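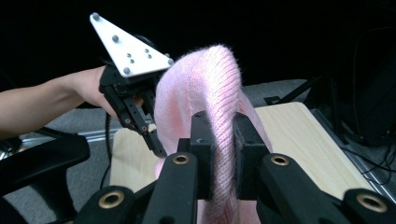
4. Washing and Drying Knits

Your Pirnitz drying cabinet will treat a knit hat kindly if you do. It can't undo a hot wash, and it won't return a doll-sized sweater to its former owner.

4.1 Before you load

1. Wash by hand in cool water with a little mild soap. Swish. Don't scrub, however satisfying it feels.
2. Press the water out between two towels. Wringing is for dishcloths.
3. Pull the piece gently back into shape. Cuffs and ribbing first - they sulk the longest.

CAUTION: The cabinet holds up to 13 pieces. A fourteenth will fit, and you will regret it.

4.2 Setting the cycle

4. Turn the dial to KNITS. The setting marked 100 is for cotton sheets and people who dislike their sweaters.
5. Set the timer to 30 minutes, then open the door and feel the thickest seam.
6. If the seam is still damp, turn the piece over and run the timer again.

NOTE: The beep at the end of the cycle can't be switched off. We have asked.

4.3 Finishing flat

7. Move the piece to a rack on a level surface, away from radiators and cats.
8. Wipe up drips as they land. Bare wood has a long memory for water.
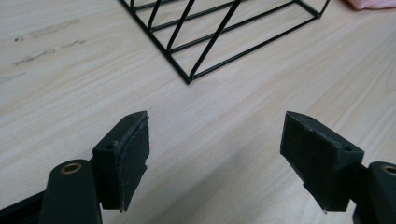

Umut Uysal writes that step 6 should come with a warning: he turned a scarf over four times one November evening and found the vent had been shut all along. Check the vent. It's the small lever behind the door, labeled in Plokesard, our typeface of choice and apparently no one else's.

9. Fold when fully dry. Hangers leave shoulders where no shoulders should be.

Search this manual Enter a word Go

Pirnitz Home Care - Contact us - Copyright Pirnitz - Back to top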